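4 餐桌上的碰撞声：来源、时段与桌面材料

4.1 为什么从桌面谈起

室内声学的文献谈到就餐空间，多半从天花板和墙面写起，混响时间、吸声面积、座位密度一项项算下来，桌面往往只在附录里出现一次。我们在整理Gesodside和Huaranga两地食堂的录音时，最先被吸引的恰恰是桌面。戴上耳机听上几分钟就明白了：人声是连成一片的底子，杯底落桌、勺子刮过碗沿、托盘边缘相碰的声音则一下一下地从底子里跳出来，清脆得惊人。这类声音持续时间极短，平均到整顿饭的等效声级里几乎看不见，可是坐在旁边的人会停下话头，会提高嗓门，有时还会把刚说过的半句话重讲一遍。把它们单独拿出来研究，我们觉得非常值得，而且这件事做起来比预想的有趣得多。

本节讨论三个问题：碰撞声从哪里来，集中在什么时段，桌面材料能改变其中的哪一部分。人声本身的变化留到第5节。

4.2 材料与记录方法

Sivness项目的录音在11月完成，两处食堂各设固定测点，传声器悬挂在桌面上方，避开风口和出餐窗口。每段录音长600秒，连续记录，段与段之间不作拼接。经人工复听后，标注出可以确认来源的碰撞事件1,205个，无法确认来源的一律舍去。标注时采用的类别很朴素：杯落桌、碗盘落桌、餐具与碗盘相碰、容器与容器相碰、托盘、椅脚。椅脚严格说来不属于桌面，但它与起身、落座紧密相连，常常和收碗的声音叠在一起，完全剔除反而会让时间线变得难以理解，所以保留下来，单独列出。

标注由两位听者分别进行，听者不看对方的结果，也不知道所听段落来自哪一处食堂。两人意见不一致的事件，隔日重听后再定；重听仍不一致的，按较宽的类别归并。例如“瓷碗落桌”和“瓷盘落桌”在近处很好分，在远处几乎分不出，统统并入碗盘落桌。我们起初希望把杯子再按材料细分，后来放弃了：玻璃杯和厚壁瓷杯在嘈杂背景里太容易混淆，强行区分只会制造看上去很漂亮、其实靠不住的数据。

声级校准使用Hesix公司提供的校准器，每天开餐前和收餐后各做一次。需要说明的是，悬挂式测点测到的是桌面上方的声音，与就餐者耳边的声音存在差别，邻座说话时差别更大。因此下文凡是谈到强弱，都只作同一测点内部的比较。

4.3 碰撞声的来源与节奏

听完全部段落，最鲜明的印象是节奏。一顿饭从声学上看有清楚的起伏：开餐时托盘和椅脚最先出现，随后一段时间反而安静，人们忙着吃，勺筷碰碗的声音细碎而均匀；接近尾声时，杯落桌与容器相碰骤然密集起来，收碗的人把碗叠进碗里，把杯子套进杯子里，几秒钟之内就能产生一长串高频成分很重的脉冲。Gesodside的食堂里，收餐阶段与第二批人入座的时间重叠，刚坐下的人就在最响的那几分钟里开始交谈。Huaranga的两批人之间留有空档，收餐声同样密集，却没有多少人需要在其中说话。两处房间的吸声条件相差不大，就餐者的感受却很不相同，时间安排在这里的分量超出了我们原来的估计。

容器相碰这一类尤其值得细说。空的容器比盛着东西的响，薄壁的比厚壁的响，这些都符合直觉。不那么显眼的是，落桌的姿态影响极大：杯底平整地同时接触桌面，声音短而闷；杯底一侧先着桌，再摇晃着落平，就会出现两次甚至连续几次接触，听起来像一小串颤音。复听时我们几乎能凭这串颤音判断放杯子的人是不是在赶时间。当然，这只是听者的印象，录音本身并不能证明什么，但它提示我们，落杯动作的快慢可以作为今后实验中的一个控制变量。

杯壁和杯底的形状也参与其中。底部带圈足的杯子，接触面是一道窄环，落在硬桌面上时声音偏亮；底面内凹的杯子，则在接触瞬间压出一小团空气，高频被稍稍削弱。塑料杯壁轻，自身鸣响很弱，听到的主要是桌板的响应。换句话说，用塑料杯时，我们听见的更多是桌子。这一点在选材时常被忽略：有的食堂为了降噪把瓷杯全部换成塑料杯，桌板却仍是薄而空的箱形结构，敲一下整张桌子都在响，换杯的收益于是打了折扣。

4.4 软质桌面的作用

在桌面上加一层软质覆盖物，是最直接的处理办法。可用的材料很多，从薄桌布、毛毡、带衬底的织物到有一定厚度的软垫，价格和打理难度各异（图3）。

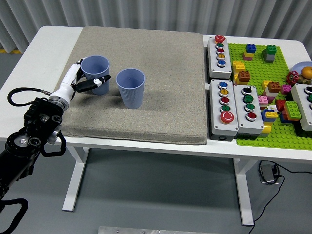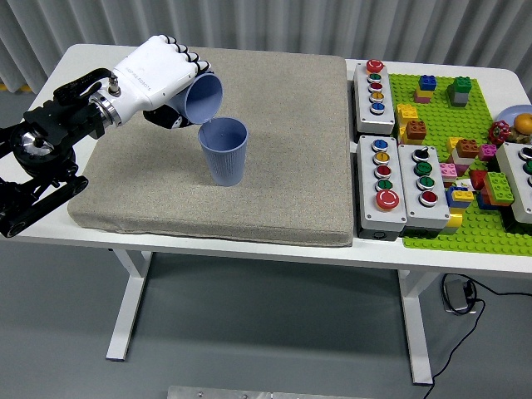

图3 铺有灰米色软垫的白色桌子与浅蓝色杯子。

桌面铺上软垫以后，整间屋子的混响会明显缩短吗？
通常不会有明显变化。软垫主要延长了器物与桌面的接触时间，使碰撞本身产生的高频声减弱；房间的混响仍由天花板、墙面、地面以及在座的人决定。

把这两种作用分清楚，对后面的讨论十分要紧。吸声处理对付的是已经发出的声音，让它在房间里衰减得快一些；软质桌面对付的是声音产生的那一刻。前者对人声和碰撞声都起作用，后者只对落在桌上的东西起作用，对碗与碗相碰、勺与碗相碰毫无办法。若一间食堂的主要困扰来自收餐时叠碗，再厚的垫子也帮不上忙，应当考虑的是收碗的位置和方式。若困扰来自反复放下水杯，垫子的效果立刻就能听出来，听过一次便很难忘记那种突然柔和下来的感觉！

从力学上看，道理并不复杂。同一只杯子以同样的速度落下，接触面越软，力的作用时间越长，峰值越低，频谱的能量越向低频集中。人耳对中高频敏感，能量向低处移动，主观上便觉得声音变小、变钝。材料过薄时，杯底会把它压实，硬桌板重新参与碰撞，效果大打折扣；材料过厚过软，又会带来另一类麻烦，重心高的杯子站不稳，汤碗边上的人需要格外留神。因此厚度并不是越大越好，适合的范围要和所用餐具一并考虑。

软垫与桌板之间的固定方式也会影响结果。松松铺着的织物容易起皱，皱褶处的杯子着桌不平，前面提到的那种颤音又会回来，只是音色换了；衬底有一定摩擦力的垫子就少见这种情况。另外，垫子没有覆盖到的桌边，常常正是人们顺手放勺子的地方。铺设时若能照顾到边缘，收益会比单纯增加中间的厚度更实在。

4.5 使用中的取舍

声学上的好处必须与清洁放在一起衡量。织物类覆盖物吸水，油渍和汤汁渗入后不易清除，翻台频繁的食堂很难每餐更换。表面致密的软质材料容易擦拭，但表层偏硬，减弱高频的能力也随之下降。两者之间存在一片相当宽的中间地带，带涂层的毡、可拆洗外套的垫子都落在其中，我们认为这是今后材料试验最有希望的方向，也很愿意看到更多同行加入进来。

分区铺设是另一条出路。饮水区、茶歇桌和供老人久坐交谈的桌子，碰撞事件以杯落桌为主，油污较少，适合使用织物垫；正餐区则优先处理桌板本身，例如在板底粘贴阻尼层，使桌板受击后不再长时间鸣响。阻尼层藏在桌下，不接触食物，也不改变桌面外观，清洁人员的工作量没有增加。它的弱点是对接触瞬间的尖峰作用有限，只能缩短尖峰之后的余响。两种办法各管一段，配合使用时听感上的改善相当可喜。

就餐者的习惯同样会随桌面改变。在硬桌面上，多数人会不自觉地放轻手脚，因为每一次重放都会立刻听到回应；桌面变软之后，这种回应消失了，有人放杯子的动作可能变得更随意。若果真如此，软质桌面的部分收益将被抵消。现有录音无法回答这一问题，需要在同一批就餐者中作铺设前后的对照，并且把观察期拉长，让最初的新鲜感过去。

4.6 本节数据的局限

两处食堂都采用长桌、集中供餐的形式，结论不宜直接套用到小桌餐厅或家庭餐桌。录音只在11月进行，门窗大多关闭，室外声音的影响偏小；夏季开窗时，背景声抬高，一部分较弱的碰撞声会被掩蔽，事件的可辨认数量也会随之下降。人工标注偏向响亮、孤立的事件，密集叠碗时的单次碰撞很可能被低估，这在比较收餐阶段与用餐阶段时尤其需要记住。声级与主观烦恼之间的关系，将在第6节结合问卷另行讨论。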